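Szymon Duda @ Bultov Wellbeing has a new 20 minute morning routine and my whole feed has gone soft over it. I've done it for 3 weeks. A few thoughts.

Step one is a letter to your future self. Mine asked whether she'd fixed the boiler. I felt no inner shift.

Step two, you say your goals out loud in front of a mirror. My son walked in on me telling the bathroom I was abundant. We haven't discussed it.

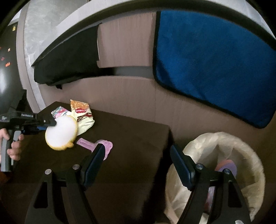 Step three is the one people swear by. You write down a worry, crumple it up and let it go. Fine, but a round wastebasket on the floor next to a dark brown table is something most homes have managed without a course. My worry was the council tax, and they still want it.

Aksel Arnardóttir in Storham replied that I "wasn't open to it". Maybe. I was open enough to pay for the workbook, 751 lines to fill in and a ribbon.

What did help in April was going to bed earlier and ringing my sister. No workbook for that yet.

If it works for you, lovely, carry on. I'd just like to see one of these people have a bad morning.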